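Accueil Entretien du linge Tables et plans de travail Guides Contact

Table de pliage Brunero

Publié en juin par Valentin Kälin

La table Brunero est un plan de travail blanc, rectangulaire, prévu pour le pliage et le tri du linge dans une buanderie, un atelier de retouche ou l'arrière-boutique d'un pressing. Elle se fixe au sol ou se pose sur patins. La version sur roulettes n'est plus au catalogue, les freins tenaient mal sur carrelage humide.

Plateau

Le dessus est lisse, sans rainure ni rebord. Les chants sont arrondis pour ne pas accrocher les mailles fines. Le plateau supporte les détachants courants ; essuyer sans attendre en cas de contact avec un produit à base d'acétone. Les fers et les semelles chaudes se posent sur un repose-fer, jamais directement sur la surface. La clé de réglage est fournie avec la table, dans un sachet scotché sous le plateau.

Piètement

Acier peint, 2 traverses, patins réglables sur 30 mm. Le réglage se fait à la main jusqu'au contact avec le sol, puis à la clé. Sur un sol très en pente, demander les patins longs à la commande, ils ne sont pas vendus séparément.

Montage

Il faut être deux pour retourner la table. Présenter les pieds, visser sans serrer, remettre la table debout, puis serrer les pieds en diagonale. Compter nearly une heure la première fois serait trop : presque 30 minutes suffisent avec une visseuse. Resserrer l'ensemble au bout de quelques semaines d'usage.

Hauteur de travail

La table est livrée en position basse. Pour plier debout toute la journée, monter le plateau jusqu'à ce que les avant-bras soient à l'horizontale. A-yeong Oh, qui tient le pressing Oh, a fait régler les siennes un cran plus haut que notre recommandation et s'en trouve bien pour les draps.

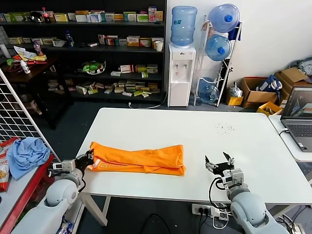

Pour les vêtements épais, garder un côté du plateau libre et empiler de l'autre. Les articles à bordure ou à galon se plient bordure vers l'intérieur si la pile doit voyager en sac. Les piles hautes glissent un peu sur un plateau neuf ; le tapis Esto, en option, règle la question et se lave à 30 degrés.

Livraison et pièces

Expédition depuis l'entrepôt de Peltville, sous 6 jours ouvrés. Le livreur dépose le colis au rez-de-chaussée, la montée à l'étage se demande au moment de la commande. Garantie 2 ans sur le piètement et le plateau, hors rayures. Pour une pièce manquante, écrire à Irfan Warraich au service après-vente en indiquant le numéro inscrit sur le carton.

Dernière mise à jour : juin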